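Threads > Crafts > Itziar Casado

Latest Threads Replies Search

Sorting out the white table this week. I want one clear surface for marker work and small wooden bits, and so far the lids are what keeps wandering back onto it.

1/ Two of them this time, one red and one a dull gold inside. I use lids as trays for beads and pins. The block goes to the shelf next.

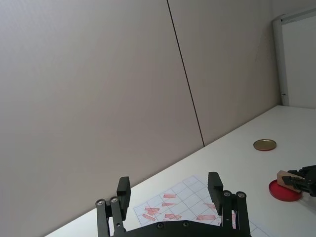
Itziar Casado

2/ The table is a Manzano, bought secondhand for 70. The top is matte, so lamps don't glare on it – that was the main reason I picked it over the Rilletti.

3/ Jars live in the hall cupboard now. Any lid without a jar by Friday goes in the metal recycling.

4/ Next is paper. I print my own grids with big squares and fill them with short strokes to loosen up my hand. Red marker on this sheet, mostly slanting the same way.

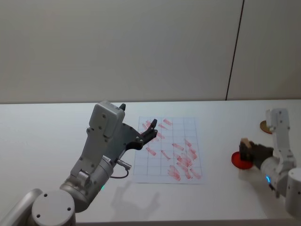 posted by Itziar Casado, 4:40 pm

5/ I have 37 of these sheets in a folder – keeping the October ones, the rest become scrap.

6/ Eleni Krasniqi asked about paper. Plain printer stock. Thin markers are fine on it, fat ones need a second sheet underneath.

7/ Shelf tomorrow.

Contact | Copyright Skelter | Back to top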